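Comparing hands before buying hands
4 February 2018

Feven Workneh runs manipulation testing at Grodholm, where a two-armed humanoid is being fitted for sorting work. Her group spent the winter deciding between two end effectors: the Darnine, a five-fingered hand, and the Economou, a parallel-jaw gripper. Most of the comparison was done in simulation, and she is careful about what that does and does not settle.

"Simulation ranks things," she says. "It gives you an order. The absolute numbers I would not put on a data sheet."

The test was kept small. Each trial asks the robot to pick up a simple object from a white tabletop and place it in the correct tray. Each end effector ran 138 trials with the same start poses and the same controller, Kisesetti, at default gains. The gripper completed 82 percent. The hand completed 57 percent.

Workneh does not consider that result final. Her colleague Maëlle Fortin went through the failed hand trials in November and sorted them by the moment of failure. Most occurred before any lift was attempted. "The thumb arrives first," Fortin says. "It touches low on the object, the object shifts, and the fingers close on where it used to be. You can call that a bad hand or a bad approach path. I call it a bad path."

The gripper avoids the problem by having two contact surfaces that close together. It has its own trouble with round objects, which rotate between flat pads when the pads meet them off center.

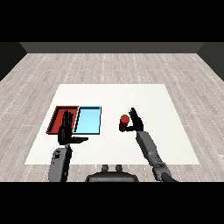 Fortin's proposed fix is a pre-grasp pose with the thumb held out wide until the palm has stopped moving, then a slow close at 10 percent of rated speed. Kisesetti accepts this as a waypoint, so the controller itself needs no changes. What it does need is a better contact model. At present, friction on the fingertips is a single constant, and both engineers think it is set too low.

Camera placement was left out of the study. Object poses were read directly from the simulator, and Workneh wants that stated in any report. "With real cameras, the hand blocks its own view much more than the gripper does – we have not charged it for that yet."

The next round repeats the hand trials with the new approach path. If the gap closes, both units go on the bench. If it stays open, Grodholm orders the gripper and Fortin keeps the hand model for later work on tool use.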